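2018년 9월 11일 화요일
글쓴이: Hendrik Xaba

머그 걸이를 쓰기 시작한 지 다섯 달이 지났다. 그전에는 컵을 찬장에 두 단으로 포개 두었는데, 아래 컵 림에 미세한 이 빠짐이 두 군데 생겨 방식을 바꿨다. 이번 글은 조리대 위 배치를 다시 잡은 기록이다. 지난번 찬장 정리 글에서 Charmaine Van Wyk 씨가 댓글로 물어본 걸이 하중 문제도 같이 적는다.

먼저 하중. 내가 쓰는 걸이는 직사각형 받침에 기둥 하나를 세우고 짧은 봉을 비스듬히 꽂은 대나무 제품이다. 이런 구조는 봉이 부러지는 경우보다 받침이 들리는 경우가 먼저 온다. 한쪽에만 무거운 컵을 걸면 무게중심이 기둥에서 벗어나고, 반대쪽에서 컵을 빼는 순간 흔들린다. 그래서 비슷한 무게의 컵을 좌우로 나눠 건다. 지금은 청록색과 연분홍색 두 개만 상시로 걸고 나머지는 찬장에 남겼다. 봉마다 다 채워 본 적도 있으나 손잡이끼리 간섭이 심해서 일주일 만에 그만두었다.

컵은 림이 아래쪽을 향하게 건다. 먼지가 덜 앉고 남은 물이 빠진다. 다만 완전히 마르기 전에 걸면 받침에 물방울이 떨어진다. 대나무는 같은 자리가 반복해서 젖으면 얼룩이 남으므로, 헹군 뒤 행주로 안쪽을 한 번 닦고 건다. 오일은 석 달에 한 번, 얇게 바르고 하룻밤 둔다.

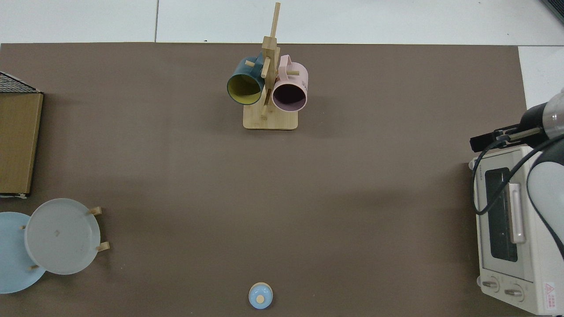 매트는 갈색으로 골랐다. 흰 상판에 바로 물건을 놓으면 긁힌 자국이 잘 보이고, 상판 이음매에 부스러기가 끼면 빼내기가 번거롭다. 매트를 깔면 걸이와 접시를 이음매와 상관없이 배치할 수 있다. 관리는 단순하다. 저녁에 물건을 한쪽으로 몰고 젖은 천으로 닦은 다음, 반대쪽도 같은 순서로 닦는다. 세제는 주 1회만 쓴다. 처음에는 매일 썼는데 표면이 미끈거려서 줄였다.

접시 쪽은 아직 확정이 아니다. 흰 접시는 작은 나무 받침대에 올려 두고, 하늘색 접시는 그 옆에 둔다. 받침대는 봉이 짧아서 지름이 큰 접시를 올리면 가장자리가 많이 나온다. 옆 접시와 겹치면 꺼낼 때 부딪히므로 간격을 더 벌려야 하는데, 왼쪽에 나무 상자가 있어서 여유가 없다. 상자를 선반으로 올리는 안과 하늘색 접시를 찬장에 넣는 안 중에서 후자가 유력하다. 하늘색은 사용 빈도가 낮다.

오븐 토스터는 오른쪽 고정이다. 콘센트 위치 때문에 다른 선택지가 없다. 문을 여는 데 필요한 공간을 재 보고 그 범위에는 아무것도 두지 않기로 정했다. 특히 접시와 뚜껑. 작은 뚜껑은 손잡이가 위로 오게 놓아야 집기 쉽지만, 굴러다니지 않아도 자꾸 엉뚱한 곳에 가 있다. 제 용기와 함께 보관하는 것이 원칙이고, 지금까지 가장 자주 어긴 원칙이기도 하다.

비용은 따로 정리하지 않았다. 걸이는 Geltetti에서 샀고 매트는 쓰던 것이다. 같은 매장에 7구짜리 걸이도 있었는데 기둥이 높아 우리 집 상부장 아래에는 들어가지 않는다. 구매 전에 컵을 건 상태가 아니라 컵을 들어 올려 빼는 높이까지 재야 한다. 나는 이걸 빠뜨려서 걸이 위치를 앞쪽으로 한 번 옮겼다.

12월에 상부장 경첩을 교체할 예정이라 그때 조리대를 전부 비운다. 접시 간격은 그때 다시 잰다.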